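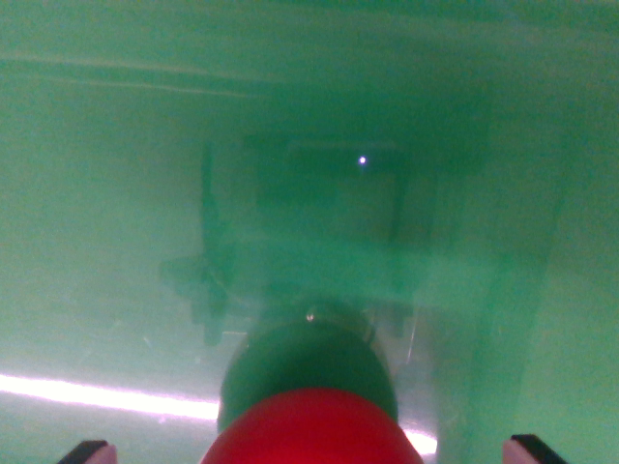

House Rules, With Views From the Wrist

Kiltero is a robot cell the size of a generous bathroom, at the back of the Tullorby building, and it has more rules than the rest of the building put together. The fire exit gets one sign. The gripper gets a binder.

I was asked in March to shorten the binder for the public pages. The full version runs to 262 entries, counting the ones that cancel earlier ones, and it was written by several people who did not like each other's punctuation. Birsen Sezer keeps it now. She let me have the parts that still apply to ordinary pick-and-place work, on the condition that I didn't make them sound fun.

On the camera at the wrist

Wipe the lens before the first run of the day and after lunch. Entry 14 used to say "regularly," which in practice meant whenever somebody important was visiting.

The fingertips stay in view at the bottom of the picture. If you can't see both of them, the mount has moved, and you stop and fix the mount. You don't tilt your head at the monitor and carry on, although I have seen this done by people with doctorates.

Expect to see less than you would like. A camera this close to the work gets glare, haze and a great deal of whatever color is nearest. When an operator can't tell what the wrist is looking at, the rule is to say so out loud and switch to the overhead view. Kári Blöndal has proposed that the phrase be "I can't tell." The previous phrase had eleven words and an acronym in it.

On picking things up

Close slowly on anything round. Curved objects have their own plans, and the floor of the cell slopes gently toward the one cabinet we can't move.

Both pads should touch before you lift. One pad touching is called pushing, and we have a separate section for that.

No lifting on a guess. If the operator isn't sure of the grip, open, back off, start over. A dropped object costs us a minute and a line in the log. A dropped object that somebody then tries to catch costs us a meeting, and Birsen books the long room for those.

Nothing sharp, hot or alive. The third word was added after the second year. I asked about it and was handed a different page of the binder. 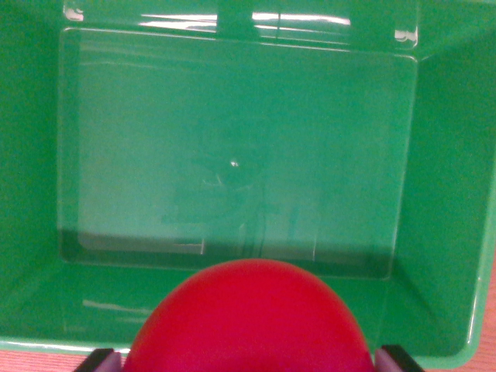
On bins

Bring the object in over the near rim, with room to spare. The rim is where most of our log entries happen. The Ağca people, who wrote the original bin procedure, wanted a clearance figure for every bin we own, and for a while there was a laminated card. The card fell into a bin. We now set the clearance when we set up the task and write it on the whiteboard, in letters large enough to read from the stop button.

Go down into the bin before you let go. Releasing from a height is quicker, and everybody likes the noise, and it's not allowed.

See-through plastic needs extra care. It reflects the lights, it shows you bits of what's beneath it, and it gives the depth readings ideas. A smudge on the floor of a bin may be a smudge, or a reflection, or the thing you dropped in there yesterday. Look with your own eyes, from outside the cell, before you let the arm decide.

Don't nudge the bin back into place with the gripper. Yes, it works. It also worked the time it went 800 millimeters across the table and off the end.

On people

Hands stay out while the arm has power. Entry 1, and the only one that has never been revised. It applies to visitors, to managers, and to whoever built the arm, who will tell you they know exactly what it's going to do next.

One person holds the stop button and does nothing else. Holding a coffee counts as something else. Holding the button in the same hand as the coffee was tested by custom for most of a winter and has been ruled on.

Anyone may call a stop. You don't have to be right. We had 100 stops called last year, and Kári went through the log and found that plenty were for nothing at all, which he reported as good news. There was some grumbling upstairs. He has since been asked to present his reports with fewer exclamation marks.

On writing it down

Save the bad runs. The temptation is to keep the clean ones and quietly lose the rest, and then you have a folder that shows a robot with no faults and a cell full of dents. The archive holds 3000 runs at present, and the failures are labeled as failures, in plain words. "Suboptimal outcome" is no longer accepted by the form.

Note the lighting, the bin, the object and who was on the button. If you moved the table, say that you moved the table. The Kadar arm remembers where the table used to be with a loyalty I find touching.

Initial the page. Initials must be your own.

The binder itself lives on the shelf by the door and may be read by anyone who asks. Please put it back the right way up. Entry 88 covers this.

Corrections go to Birsen Sezer, in writing, before four in the afternoon.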